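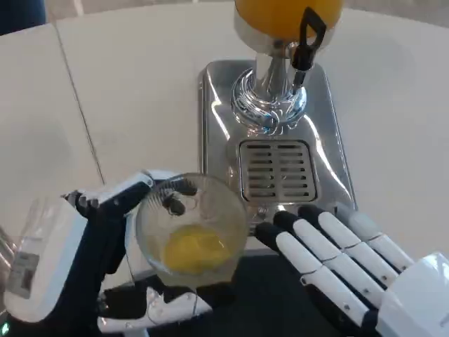

**Opening (3 min, no slides yet)**

Morning, everybody! Ask who ate breakfast before coming. Ask who ate it standing up. Wait for the laugh, there's always one.

I want to talk about hotel breakfast, because I love it and because I think it's the best listening post a small hotel has. Guests will walk past the front desk for four days and never say a word, and then at 8:15 they'll tell a stranger by the toaster exactly how they slept.

**Slide 2 – Where I learned this**

- The Hastow, my first manager job. Tiny place, breakfast room in the old library.
- Zohreh Bagheri ran mornings there. She knew who wanted the window, who was leaving early, who had a kid that would only eat plain rice.
- None of it was written down! When she took a month off in April we were lost.
- Tell the story of the man and the two boiled eggs (short version, please, it ran way over in Paredes).

**Slide 3 – The layout**

People hate lines but they hate crossing each other even more. Draw it on the board if there is one: bread at one end, coffee at the other, and everybody with a plate in one hand walking straight into everybody with a cup.

What we changed:

1. Moved coffee to its own table, away from the food.
2. Put juice and glasses at the start, where people come in and look around anyway.
3. Split the bread from the toaster by a couple of steps so the toaster crowd has somewhere to stand.

Arash Mohammadi thought number 3 was crazy and he told me so in front of the whole kitchen. Give him credit for trying it anyway – it was his idea to add the little shelf for waiting plates, and I steal that shelf for every place I work with now.

**Slide 4 – Money**

Pause here, let them read. We were throwing out 900 pastries a month. Say the number twice. Smaller trays, filled more often, and the late guests got warm ones, so they were happier too (I get so excited about this slide, slow down).

Somebody will ask about staff time. Yes, it takes more trips. We put one extra person on from 7 to 9 and it still came out ahead.

**Slide 5 – The notebook**

- One notebook, by the kitchen door. Pen on a string.
- Anybody on the shift writes what they heard. No names of guests, just room and remark.
- Read it out Wednesday, ten minutes, with housekeeping there.
- We found a rattling vent, 6 bad pillows and a really good idea for packed breakfasts.

**Questions**

Marjan has the second mike. If it's quiet, ask Apolline Leclerc to talk about opening her place with only one oven, she said she's up for it.

Coffee break is straight after, out in the hall.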